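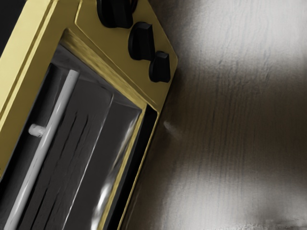
Caméra de poignet (robotique)

On appelle caméra de poignet une caméra fixée juste derrière la pince d'un bras robotisé, et qui se déplace donc avec elle. On dit aussi caméra embarquée, ou « œil dans la main » quand on traduit mot à mot l'anglais eye-in-hand. Je tiens cette fiche pour l'encyclopédie de notre atelier et je l'écris comme je parle, désolé pour les amateurs de style notarial (les autres fiches sont plus sages, promis).

Principe

Une caméra fixe, posée sur un trépied ou accrochée au plafond, regarde toute la cellule de travail. La caméra de poignet voit peu de choses, mais elle les voit de près, et surtout elle les voit là où la pince va se refermer. Quand le bras tourne, l'horizon tourne aussi : un four parfaitement d'aplomb apparaît en biais, sa poignée file en diagonale, et il faut un petit temps d'adaptation avant de s'y retrouver. Moi, il m'a fallu un bon samedi entier, avec du café !

Pour le contrôleur, ce point de vue penché ne pose aucun souci tant que l'étalonnage main-œil est bon. Il s'agit de la transformation qui relie le repère de la caméra à celui de la pince. Si elle est fausse de quelques millimètres, la pince ferme à côté, et on accuse à tort le réseau, le moteur ou le voisin.

Essais en simulation

Avant d'abîmer du matériel, on essaie presque tout en simulation. Notre banc d'essai favori est une cuisine virtuelle avec un mini-four jaune, dont la porte vitrée porte une longue poignée cylindrique blanche. Le bandeau de commande a trois boutons noirs, dont deux montrent une arête de préhension. C'est un objet formidable pour comparer des pinces, parce qu'il réunit deux gestes qui n'ont pas grand-chose en commun : tirer une barre et tourner un bouton.

La vitre, elle, est une vraie peste. Elle est gris foncé, elle renvoie des traînées claires en courbe vers le bas, et derrière on devine des rainures sombres, une grille ou un fond nervuré, je n'ai jamais su trancher en regardant le rendu. Un détecteur un peu naïf s'accroche volontiers à un reflet mince et le prend pour un bord. Derrière le four, la surface grise veinée comme du bois n'arrange rien, avec ses zones plus lumineuses qui attirent l'attention pour rien.

Comparaison des pinces

Nous avons comparé 2 pinces sur le même bras simulé, le Hirkton. La première, la Zurkine, a des doigts parallèles et plats. La seconde, la Leiva, a des doigts souples qui épousent la forme de l'objet. Chaque pince a eu droit à 165 essais, partagés entre la poignée et les boutons, avec des positions de départ tirées au hasard.

Sur la poignée, la Leiva s'en sort mieux : elle rattrape une approche un peu décalée, alors que la Zurkine vient buter contre le support qui tient la barre à distance de la vitre. Elle a manqué la prise 13 fois, contre sept pour la Leiva. Sur les boutons, c'est l'inverse – les doigts plats pincent l'arête bien franchement, et les doigts souples se tordent avant que le bouton ne bouge. J'aimais beaucoup la Leiva avant de la voir faire, je l'avoue, et j'ai boudé un moment.

Choix du contrôleur

Jihad Hourani a repris les mêmes essais avec un contrôleur en impédance, qui règle la raideur apparente du bras au lieu de suivre une position coûte que coûte. Ouvrir une porte oblige la main à suivre un arc de cercle, et un contrôleur en position pure tire trop droit. Avec la version souple, les efforts calculés sur la charnière baissent nettement, et la Zurkine devient tout à fait fréquentable sur la poignée. Pour les boutons, nous avons gardé la commande en position.

Limites

La simulation est gentille avec nous. Le frottement y est réglé à la main, le caoutchouc des doigts ne vieillit pas, l'objectif ne se couvre jamais de graisse. La caméra de poignet a aussi un défaut bien à elle : dans les derniers centimètres, l'objet déborde de l'image, et un bouton qu'on voyait entier se retrouve coupé par le haut. On complète alors avec une vue fixe, ou bien on mémorise la dernière position fiable et on termine à l'aveugle (ça marche plus souvent qu'on ne le croirait).

L'équipe d'Ullbridge préfère deux caméras sur le poignet, une de chaque côté des doigts. Je n'ai pas encore essayé : le modèle du support est prêt depuis mars, mais il touche le troisième axe du bras dès qu'on plie le coude.

Voir aussi : étalonnage main-œil, commande en impédance, pince parallèle, doigts souples.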